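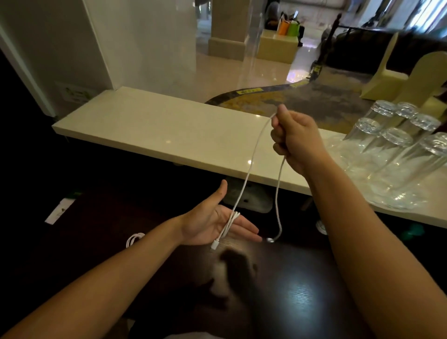
Search this site Go
Home | Opinion | Local | Archive

Sundmont should keep its night bus

I love the 31! It leaves Parsons Square at five past midnight on a Friday, full of line cooks and nurses and kids with trombones, and it gets every one of them home for 2 dollars. The council wants to cut it in October and save money for more parking - parking, in a town this walkable! Ride it once before you vote. Sit near the back, where the heater works, and watch the river go by.

Print this page | E-mail this page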